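Corkwood Community Pottery
Progress report to the Chauvin Fund
Prepared by Rosaura Salazar, studio manager
3/6/24

Period covered

This report covers the second half of the grant year. The first half was covered in our earlier report, and I have only repeated things from it where the numbers changed.

Where we are

The evening classes are full and the daytime ones are not. We expected the opposite. The grant application assumed retired people would fill the mornings and that working people would be hard to reach, but most of our retired students asked for evenings too, partly because the number 2 bus stops running past us between mid-morning and early afternoon. We have moved one daytime class to late afternoon and it picked up students right away. The other daytime class is still running at half strength. I would like to keep it going until summer before deciding.

We had 899 student visits in this period. A visit is one person attending one session, either a class or open studio. We count from the sign-in book, and the total is probably a little low, as open studio regulars forget to sign.

The beginner course is now 18 hours of teaching. It was shorter at first and people were leaving before they had glazed anything, so Léonie Marchal rewrote it to include a full glaze session and a session on mending and recycling clay. The new outline is attached. Dropout has gone down, though I don't want to claim too much from a few rounds of the course.

Kiln and electrical work

The new kiln was wired in and passed inspection in February. It took longer than planned. The panel in the back hall was older than the landlord's drawings showed, and the electrician would not connect to it until it was replaced. The landlord paid for the panel and we paid for the run from the panel to the kiln room. That is the main reason the equipment line is over.

We are still learning how the kiln fires. The bottom shelf comes out cooler than the top, and a batch of students' mugs in the white glaze came out dull and pinholed. We refired the ones people wanted to keep. Léonie now puts cones on every shelf and writes the results in the kiln log, and we have stopped using the bottom shelf for anything in white until we have a schedule we trust.

The old kiln is being kept for bisque only. Its elements will need replacing within the next year. I have not asked for money for this and plan to pay for it from firing fees.

School groups

Herthorpe Middle School sent its sixth grade in small groups. Each group made a pinch pot on the first visit and came back to glaze it on the second. The teachers asked for hand tools the kids could manage without much help, so we set aside a box of wooden ribs and loop tools just for school visits.

The main problem was storage. A class worth of wet pots needs a lot of flat space for a week, and our drying shelves were already full of evening work. We put up extra shelving in the corridor, which the fire marshal then asked us to take down. For now school work dries in the office. It is not a good long-term answer, and we have asked the landlord about the storeroom next door.

We had agreed to host a second school and could not fit it in. They are first on the list for fall.

Budget

The equipment line is over by $2,386, nearly all of it from the electrical work described above. The instruction line is under because we started the second evening class late. We are asking to move the unspent instruction money to equipment, which would cover the overrun. The request form is attached and needs a signature from your office.

Clay costs went up. Catosel, who supply our stoneware, raised prices at the new year and also changed their delivery minimum, so we now order less often and in larger amounts. Students buy their clay by the bag and we have passed on part of the increase. There were a few complaints and no one quit over it that I know of.

Fees for open studio have not changed. The reduced rate is still offered to anyone who asks, with no paperwork. More people used it this period than last.

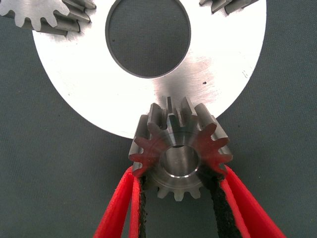
Staffing

Léonie has moved from part-time teacher to lead instructor. She plans the courses, trains the class assistants and runs the glaze room. Her hours went up at the new year and this is within the approved budget.

We still need a kiln technician for a few hours a week. We advertised and had two people come in to talk, but one wanted full-time work and the other took a job elsewhere. In the meantime Léonie and I load and unload between us, usually before the first class. It is manageable at the current number of firings. It would not be if we added another class.

Next period

Run the late afternoon class through summer and decide on the remaining daytime one. Finish test firings for the white glaze. Get an answer on the storeroom. Host the second school in the fall. Hold the student sale, which was put off because so much of the work was waiting on the new kiln.

I would also like to talk about whether the final report can be due a month later than the agreement says, so that it can include the sale. Please let me know who to speak to about that.

Attachments: beginner course outline, budget transfer request, attendance by class, kiln inspection certificate.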